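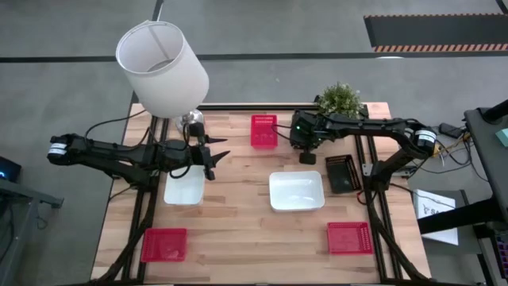
4.2 采样点配置与分支线振铃

前节给出了主干电缆的特性阻抗与终端匹配条件。本节讨论在主干匹配良好的前提下，分支线引起的隐性沿振铃对CAN FD数据段采样的影响，并给出位定时参数的选取过程。

被测网络由6个节点组成，主干为屏蔽双绞线，两端各接一只120 Ω终端电阻。仲裁段速率为500 kbit/s，数据段速率为2 Mbit/s，各节点控制器时钟均取40 MHz，预分频系数为1，时间份额（tq）为25 ns。两段采用相同的预分频系数，以避免速率切换时引入额外的量化相位误差。

仲裁段位定时首先受往返传播延迟约束。相距最远的两个节点间电缆长24.2 m，单位长度延迟按5.1 ns/m计，电缆往返延迟为247 ns；收发器环路延迟的最大实测值为176 ns，两端合计352 ns。二者相加得599 ns，对应传播段下限24 tq。仲裁段每位为80 tq，本文取同步段1 tq、传播段47 tq、相位缓冲段1与相位缓冲段2各16 tq，采样点位于80%处，传播段余量为23 tq。该余量未计入共模扼流圈的附加延迟，使用扼流圈时需重新核算。

数据段不存在多节点竞争，往返延迟不再直接限制位时间，但发送节点仍须对自身回读信号进行位错误检查。数据段每位为20 tq，采样点初值设在75%处，即距位起始375 ns。启用发送延迟补偿后，第二采样点的位置等于实测环路延迟与偏移量之和。偏移量取15 tq时，按环路延迟176 ns计算，第二采样点距发送位起始551 ns，已落入下一发送位的时间范围，因此不启用补偿时发送节点不能可靠地完成回读比较。

图3 木条拼接台面及其两侧相对安装的黑色机械臂

分支线的影响主要出现在显性到隐性的跳变之后。显性状态下总线由收发器低阻驱动，反射能量衰减较快；转入隐性状态后驱动级关闭，差分电压仅靠终端电阻泄放，未端接的分支在末端形成近似开路的反射。差分电压若在采样时刻仍高于0.9 V，接收节点判为显性；处于0.5 V至0.9 V之间时，判决结果取决于具体器件的阈值与迟滞。

为区分振铃与时钟误差，测试分两组进行。第一组使用Zorkley接口板，各节点时钟独立，仅改变分支长度；第二组使用Vundamen接口板，分支长度固定，时钟由外部信号源注入，逐步增大发送端与接收端的频差。两组的报文长度、标识符分布和总线负载率保持一致。错误帧由Azimi分析仪记录，触发条件为连续6个显性位，记录内容包括错误标志起始时刻及此前的差分波形。

两组测试共捕获错误帧2,423帧。第一组的错误集中在隐性沿后的首个采样点，连续同值位内部很少出现；第二组的错误则多见于长同值位序列的末尾，与重同步间隔内相位误差的累积相符。两类错误在波形上可以分开，但只统计错误计数器时不可区分，因为控制器对填充错误和格式错误按同一规则累加。

将数据段采样点由75%后移至80%，可为振铃衰减增加25 ns，代价是相位缓冲段2由5 tq减为4 tq，同步跳转宽度的上限随之降至4 tq。第一组在该设置下错误减少，第二组在大频差区间内错误增加。采样点后移不宜作为分支过长时的唯一措施，频差预算较紧的网络尤其如此。

需要说明的是，上述测量均在室温下完成，收发器环路延迟的温度漂移未计入。Civolar仿真模型中的收发器输出级采用分段线性近似，对隐性沿初始过冲的幅度估计偏低，对振铃频率的估计与实测一致。后文4.3节在该模型上增加了电压相关的输出电容项，并重新计算各分支末端的建立时间。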